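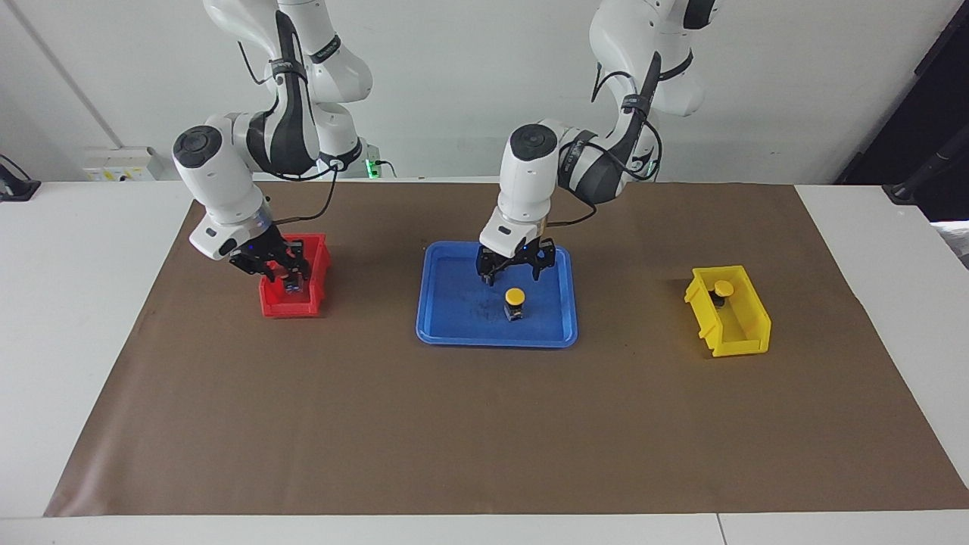

Section 4. Setting Up a Sorting Table and Working Alongside It

4.1 Who this section is for

Read this if you are the person who will stand at a two-arm table during a shift at Tindham. You don't need to have touched a robot before. Most of us hadn't. If you have spent even one November picking small parts by hand into bins for eight hours, you already know most of what matters, which is what the parts feel like, how they roll, and which ones hide under the others.

The arms are good at the dull stretch in the middle of the job. You are still needed at both ends of it, and at the end of this section (4.7) there is a page on how the day is arranged now. Please do read that one too! It's the part people ask about most.

4.2 Before you switch anything on

1. Check the shift log on the clipboard. If the last operator wrote HOLD next to your table number, stop and find the shift lead.

2. Clear the table down to the mat. Cups, gloves, pens, phones and labels all go on the cart behind you.

3. Smooth the paper mat with the flat of your hand, working from the middle out to the edges. A few creases are fine. A ridge tall enough to tip a part is not, and you should change the sheet.

4. Look at the bins and the tray for cracks and grit. Scuffs on the floor of the tray can stay. Wipe out anything that comes off on your finger.

5. Follow each arm's cable with your eyes from the gripper up to the shoulder. It should hang free, with enough slack that the elbow can bend all the way.

CAUTION: Do not tidy a loose cable by taping it flat to the arm. It looks neater and it will pull out of the wrist connector on the first long reach. If the coils at the elbow bother you, log it and maintenance will re-dress them.

4.3 Laying out the table

The standard Tindham layout is called a row layout. It is used for all small capped parts, including the Skostus line.

1. Put the red bin on the left. This is the source bin for the arm on that side. Turn the open front with the sloped lip toward you.

2. Put the blue tray in the center. This is the shared area, where parts are set down upright and turned if they need turning.

3. Put the yellow bin on the right. This is the finished bin. It can be turned a little so you can see down its long side from where you stand.

4. Keep all three in the back half of the mat. The front half stays clear. That is your space, and the arms are told to stay out of it.

5. Press TEACH LAYOUT on the handset and step back past the floor line. Each arm will travel slowly over its own area and then return to rest.

6. When the handset shows LAYOUT OK, press SAVE.

NOTE: "Right arm" and "left arm" mean the robot's right and left, as if it were a person facing you across the table. The right arm is therefore on your left. Everybody gets this wrong for a week. Say "red side" and "yellow side" out loud if it helps – the trainers do.

NOTE: The bins do not have to land in exactly the same spot every time. The layout pass finds them. It was the thing that won over a lot of the old hands, who remembered the fixed-jig machine at the Hamada building and the way it sulked if a bin was a finger's width off.

4.4 Starting a run

1. Load the red bin. Fill it no higher than the sloped lip. The limit for a Skostus run is 125 parts.

2. Shake the bin once, gently, side to side, so that nothing is stacked on end.

3. Set the count on the handset. For your first run of the shift, use 30.

4. Choose SLOW.

5. Check that no one is inside the floor line, and say "starting" so the next table can hear you.

6. Press and hold START until the handset beeps.

7. Watch the first 3 parts all the way through, from red to blue to yellow. If all of them stand up in the tray and stand up again in the yellow bin, you may change to NORMAL.

CAUTION: Never reach into a bin or the tray while a run is active, even if the arm you are near is holding still. An arm that is holding still may be waiting for the other one to finish. Press PAUSE, wait for the beep, then reach.

CAUTION: Tie back long hair. Take off lanyards, or tuck them inside your shirt.

4.5 What to look for while it runs

You'll pick up the rhythm quickly, and it really is a pleasure to watch once you trust it. The red side digs, the yellow side hovers, then they swap over the tray without bumping. Until you have that rhythm in your head, go by the following.

Part lying down in the tray. The arm will try to stand it up. Let it try. After the third miss it pauses and calls you.

Two parts picked together. Pause, drop the second part back in the red bin, resume. Write "double" in the log with the time.

Cap turning in the gripper. The fingers are too dirty or the caps are oily. Pause, wipe the finger pads with a dry cloth, resume. Do not use the blue spray.

Arm reaching again and again into one corner of the red bin. There is a part wedged there. Pause and free it.

Yellow bin filling unevenly. Nothing is wrong. The arm fills from one side first.

Handset shows LOW CONFIDENCE. The arm can see something and isn't sure it is a part. Go and look. Last spring it was a cough drop.

NOTE: Please write down the small things. The log is read every afternoon by Gebremedhin Tamiru in process support, and a good half of the improvements in this edition started as one line in somebody's handwriting. The "wait for the tray to be clear" rule came from a night operator who had drawn it as a little comic strip.

4.6 Stopping and changing over

1. To stop at the end of a part, press FINISH. Both arms set down what they are holding and go to rest.

2. To stop right away, hit the red mushroom switch on the post beside you. Both arms freeze where they are. They will keep hold of whatever is in the fingers.

3. After an emergency stop, do not pull a part out of a closed gripper. Reset the switch, choose OPEN FINGERS on the handset, and catch the part with your other hand.

4. Take the yellow bin to the inspection bench. Put an empty yellow bin in its place before you leave the table.

5. If you are changing to a different part, empty the red bin and the tray fully. Tip them, look in the corners, then load the new part.

6. Run TEACH LAYOUT again after any change of bin.

Changing over between Skostus and Fisell parts takes longer than the other pairs, as the Fisell caps are smooth and need the softer finger pads. Pads are in the top drawer. Snap them on with the ridge facing in and run 30 on SLOW before you go back up.

4.7 How the day is arranged now

This page was added after the first season with the tables. Tsion Workneh from second shift wrote most of it and the rest of us argued with her over lunch until it was right.

Before the tables, each person on small parts sat at one station and moved parts from one bin to another, with a check in the middle. It was hard on the thumbs and the neck. Now one operator looks after two tables. You load, you watch, you clear trouble, and you inspect. Inspection used to be squeezed in between picks. It has a proper bench and a lamp these days, and it is where your time goes.

A few things follow from that.

Breaks. Take them. The tables can finish a count and rest without you. Do not leave a run going on your own table to save time unless the operator next to you has agreed to cover it and has signed the log.

Rotation. Swap between table duty and the bench every two hours. Watching is tiring in its own way, and you start missing things after a while. If you feel yourself drifting, ask to swap early. You won't have to explain.

Pace. The tables do not set your speed at the bench. If finished bins are stacking up, choose SLOW or press FINISH. The operator decides this, and it does not need a signature.

Training. Every operator gets 48 hours of paid table training spread over the first season. It covers this section, finger pads, simple layouts, and how to write a new layout of your own. Do sign up for the layout part! Three of the layouts now in daily use were made by people who had been picking by hand the year before, and they are better than the ones we were shipped.

Pay grade. Table operators are on the same grade as machine setters. If your slip says otherwise, take it to the office and bring your training card.

Hand picking. We still do it, for short runs and for anything soft or oddly shaped. Keep your hand in. The people who can tell by touch that a cap is seated wrong are the ones we want at the bench.

4.8 End of shift

1. Press FINISH and wait for both arms to rest.

2. Empty the tray.

3. Wipe the finger pads.

4. Write your counts, your pauses and anything odd in the log.

5. Leave the arms powered unless the log says otherwise. The overnight check runs at 2 a.m. and needs them on.

6. Tell the next operator in person what kind of day it has been. The log is good, but two minutes of talk at the table is better.

Continue to Section 5, Finger Pads and Cleaning.

14 shares
6 comments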